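Speaker notes: Moving an office of 54 people without losing a week
Nantana Srithong, Cadside
2019-09-26, afternoon session

Slide 1: Who I am
Say name and job. Facilities lead at Cadside, six years. Before that, lettings. Say that I have done two moves, one bad and one decent, and this talk is mostly the bad one.

Slide 2: The bad move
We left the Navar building in August. The lease ended on a Friday and the new one started on the Monday. I had agreed to that gap myself. Everything we owned spent the weekend in two vans. Pause here, people usually have their own story.
Main point: pay for the overlap. One extra week of rent cost us less than the vans did.

Slide 3: The inventory
Show the spreadsheet, page one only. 618 lines. Explain that 113 of them were things we later gave away or threw out, and we paid to move every one.
Kitchen items go on the list too. Kettles, mugs, the toaster. They should be packed last and unpacked first, in a box with its own colour of tape.

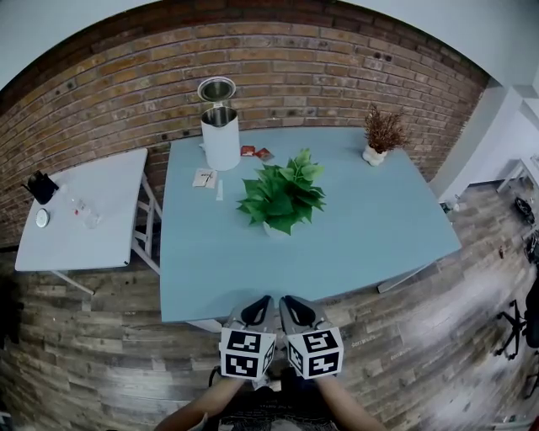
Slide 4: Labels
Room, desk number, owner. Nothing else on the label. Siriporn Chantharasri wrote ours and wanted the floor on there as well – we tried it and the movers read the floor as the desk.
Put the label on the side of the crate. Stacked crates hide their lids.
Ask: who has used printed labels and who has used marker pen? Take two answers at most.

Slide 5: Things movers won't take
Check the contract. Ours with Omow left out liquids, anything with a battery over a certain size, and plants. I read that clause on the day.
Plants went in staff cars. Water them two days before, not the same morning. Long leaves crease easily, so stand the pots upright in the footwell and don't lay them across a seat.
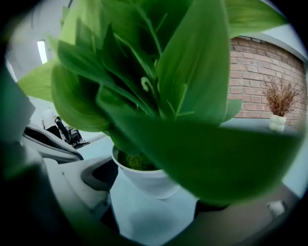 Slide 6: Internet
Order the line before you sign anything else. Ours was late and the whole sales team worked from the Nghiêm café downstairs. Thank them if anyone from there is in the room.
Keep this short. If running behind, skip to slide 7.

Slide 7: The first morning
Have desks, power and tea ready, and leave the rest. Meeting rooms can wait. So can pictures on walls.
One shared table with a plant on it did more for people's mood than the welcome packs, which mostly stayed in their bags.

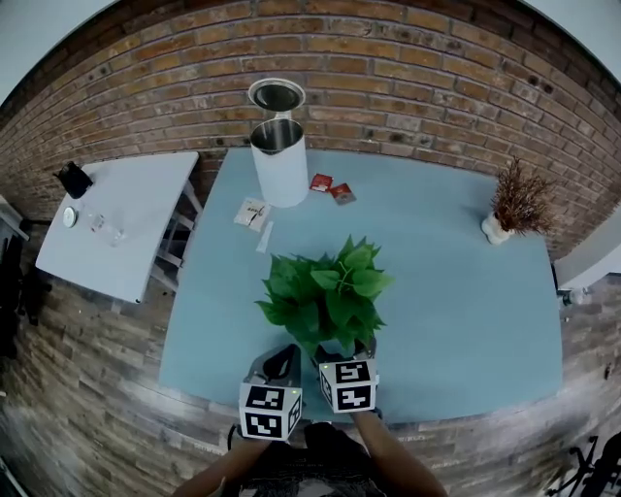 Slide 8: Questions
Likely ones: cost per desk (give the range on the handout), insurance (refer to Siriporn), whether I would use the same movers again (yes, with the contract read first).
Leave the contact slide up. Handouts are by the door.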